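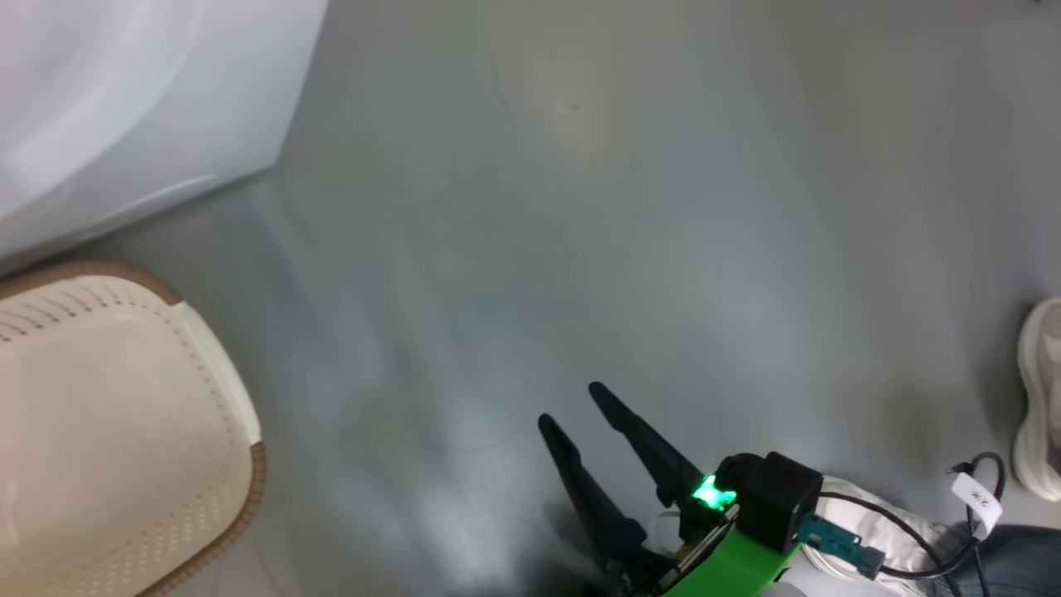 4.3 Distance de séparation et présence humaine : ce que la règle mesure

Le guide Flelleck, dans sa version du mois d'août, impose une distance minimale de 300 mm entre l'effecteur et toute partie du corps d'une personne présente, dès lors que les doigts sont sous tension. La règle est facile à retenir, facile à afficher sur un mur, et nous doutons qu'elle protège grand monde. Elle suppose qu'on sait d'où l'on mesure. Or le texte parle tantôt de « l'outil », tantôt du « volume balayé », sans définir ni l'un ni l'autre. Faut-il partir de la pointe des doigts, du boîtier, des câbles ? Avec une pince comme celle de la figure 4, où des câbles forment des boucles à côté du capteur et où une chaussure repose au sol du même côté, les réponses divergent, et le guide n'en privilégie aucune.

Kütt a proposé de lever l'ambiguïté en mesurant depuis l'enveloppe convexe de l'ensemble, câbles compris. La proposition a le mérite d'exister. Elle se heurte pourtant à une difficulté banale, qui est qu'un câble bouge. Son enveloppe relevée au repos ne dit rien de celle qu'il occupera quand le poignet aura tourné, et le protocole Bangash, qui reprend cette définition presque mot pour mot, ne prévoit de relevé qu'au démarrage. Nous avons demandé aux rédacteurs sur quels essais reposait ce choix. La réponse tient en une phrase et renvoie au guide Flelleck, lequel ne cite aucun essai.

Nous avons relu les 396 fiches de séance déposées par le site de Bratville à l'appui de sa déclaration de conformité. Toutes comportent la case « distance respectée », cochée. Sur 20 d'entre elles seulement figure une valeur, et cette valeur est invariablement 300 mm, le seuil lui-même. Il est permis de penser que les opérateurs ont recopié la consigne. Nous ne leur en faisons pas grief : la fiche ne demande pas de mesure, elle demande une confirmation, et c'est une confirmation qu'elle obtient. Que ces fiches soient ensuite présentées comme des données de sécurité nous paraît en revanche difficile à défendre.

4.4 L'état initial de la tâche

La seconde famille de règles porte sur la préparation du poste. Pour le transfert de linge entre une machine à chargement frontal et un panier, le guide demande que le hublot soit « complètement ouvert », que le panier soit « correctement placé » et que le tambour soit « immobile ». Le troisième critère est vérifiable. Les deux premiers ne le sont que si l'on accepte de les remplacer par autre chose : un angle d'ouverture, une position au sol repérée, une hauteur de bord. Tosik a publié une grille de ce type, avec des tolérances chiffrées, mais elle a été établie sur un seul modèle de machine et un seul panier, et ses auteurs le reconnaissent dans une note que les reprises ultérieures ont perdue en route.

Le cas de la figure 5 est, de ce point de vue, ordinaire. La porte est rabattue à gauche, le panier se trouve au sol devant la machine, un peu de linge reste au fond du tambour, et les doigts de la pince sont ouverts. Un évaluateur appliquant le guide à la lettre validerait sans doute ce poste. Un autre pourrait contester la position du panier en faisant valoir que rien n'indique par rapport à quoi elle serait correcte. Grīnberga a soumis des postes comparables à 2 équipes d'audit travaillant séparément ; leurs désaccords portaient presque tous sur le mot « correctement ». On peut y voir un problème de formation des auditeurs, et c'est la lecture retenue par Flelleck. Nous y voyons plutôt un adverbe de trop.
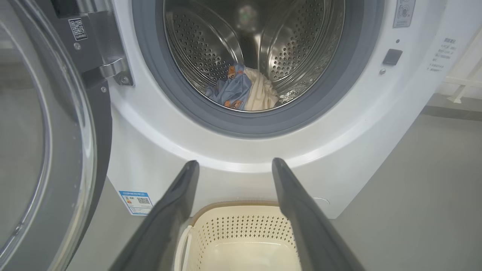 L'objection habituelle est que des critères plus stricts rendraient la règle inapplicable hors du laboratoire. Elle mérite d'être prise au sérieux. Une buanderie n'est pas une cellule industrielle, les machines diffèrent, les paniers aussi, et personne ne souhaite qu'un opérateur passe sa matinée avec un rapporteur d'angle. Mais l'argument prouve trop. S'il est impossible de dire à quoi ressemble un poste bien préparé, il est tout aussi impossible de certifier qu'il l'a été, et la déclaration de conformité perd son objet. Il faudrait choisir entre une recommandation souple, assumée comme telle, et une exigence que l'on contrôle. Le texte actuel emprunte le vocabulaire de la seconde et les moyens de la première.

Reste la question des textiles, que le guide expédie en trois lignes. Il y est écrit que les pièces doivent être « saisissables individuellement ». Deux étoffes qui se recouvrent en partie au fond d'un tambour le sont-elles ? Tout dépend de la stratégie de préhension, du frottement, de la manière dont une pièce entraîne l'autre, et aucun de ces facteurs ne se lit dans l'état initial. La formule décrit un résultat espéré et le range parmi les conditions préalables. Le protocole Bangash fait le choix inverse et n'impose rien sur la charge, ce qui a au moins l'avantage de la franchise, mais rend les taux de réussite d'un site à l'autre à peu près incomparables.

4.5 Propositions minimales

Nous ne proposons pas un guide supplémentaire. Trois amendements au texte existant suffiraient pour commencer. Le point d'origine de la distance de séparation devrait être nommé, et les câbles externes explicitement inclus ou exclus, quitte à ce que le choix déplaise. La case « distance respectée » devrait céder la place à un champ numérique accompagné de la méthode de mesure ; une fiche sans valeur serait comptée comme manquante et non comme conforme. Enfin, l'état initial du poste devrait être documenté par une vue prise depuis le poignet et une vue prise depuis la tête, conservées avec la fiche, de sorte qu'un désaccord entre auditeurs puisse être tranché sur pièces.

Ce dernier point appelle une réserve. Une vue de poignet renseigne bien sur l'ouverture du tambour et mal sur ce qui se passe derrière le bras ; une vue de tête peut ne saisir d'une personne qu'une jambe et une chaussure, sans permettre d'en déduire une distance. Archiver les deux n'équivaut donc pas à mesurer. Kütt, à qui nous avons communiqué une version antérieure de cette section, estime que le coût de stockage ne se justifie pas dans ces conditions. Nous maintenons la proposition, faute de mieux, et discutons ses effets sur la charge d'audit en section 5.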